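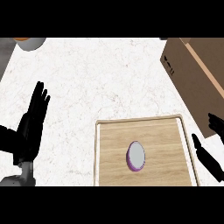 Kitchen counter scene, tray cell, both hands clear of the tray. Simulation render.

Sun 15 June

Quiet day in the lab, so I used it for the rules of the tray task. Vitalii Tkachuk asked me on Friday to write down what we agree on before the next batch of episodes is collected, and I promised it would not be longer than he can read with one coffee. I will put my working notes first and make the clean page afterwards.

The background, for those who come to this notebook later. We have 218 episodes in the Tanura folder and I have looked through all of them. Most are fine. The trouble is that they were made by different people with different habits, and our guide says only "start from a neutral pose". Everybody has his own neutral pose. In some episodes the idle hand lies almost on the counter, in others it is high up and open, and when we compare the two groups we do not know what we are comparing.

Start pose. Both hands must be clear of the tray and of the object on it. Clear means no contact in the contact log, also not with the rim. I first wanted to write a minimum distance, but the right hand in the Grallulo scenes often starts just beside the tray and this is allowed by the task sheet, so a distance would throw away good episodes. No contact for the first 400 ms is easier to check and the script can do it without a person looking.

Idle hand. If the task needs one hand, the other one stays open and does not cross over the tray. It may be upright or flat, but it must not change from one to the other in the middle of the episode. I know that operators move it without thinking - I do the same - so we should remind them at the beginning of every session and not only in the training.

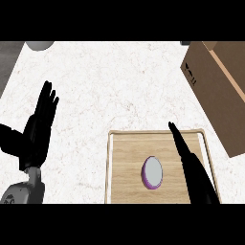

Approach. The hand may pass over the tray, but the object must not be pushed before the grasp. We had a long discussion about this with the people from Chowdhury, who count a small push as part of a natural grasp. I understand their point. For a thin oval piece lying flat, a push against the rim is perhaps the most human way to pick it up. But then it should be its own task with its own name, and not be mixed with the direct grasp. I wrote to them and I wait for the answer.

Surroundings. The other things on the counter (box, bowl and so on) are there as background and must not be touched. If one is touched, the episode is marked "disturbed" and kept in a separate folder. Please do not delete it. Last month somebody deleted such files to be tidy, and we lost the only examples we had of the arm hitting the box.

Naming. In the logs I find "gripper", "hand", "end effector" and "EE_R" for the same part. From now on it is "left hand" and "right hand" everywhere, always from the side of the robot and never from the side of the viewer. I will correct the old logs with a script, and keep the originals.

Stopping. An operator can stop an episode at any time and does not have to give a reason. The stop must be a real stop command and not closing the window, because after closing the window the last 5 seconds are missing from the file. It happened in nine episodes. I marked them in the list with a letter W.

Review. The person who collected the episode does not review it. This was Vitalii's wish and I agree with it, although with the number of people we have in June it will be slow.

Open points:
- Do we need a maximum speed above the tray? In simulation nothing breaks, but the same rules will go later to the Sikesport cell, where the counter is real stone and the fingers are expensive. I would rather set the limit now. Ask Vitalii for the value.
- The contact log has no entry when the hand is exactly at the surface. Bug or rounding? Check with the older version.
- Who keeps the rules page up to date when I am on leave.

Started the checking script after lunch. It reads the contact log correctly but it stops on episodes which have no left hand data. Will continue tomorrow, beginning with those.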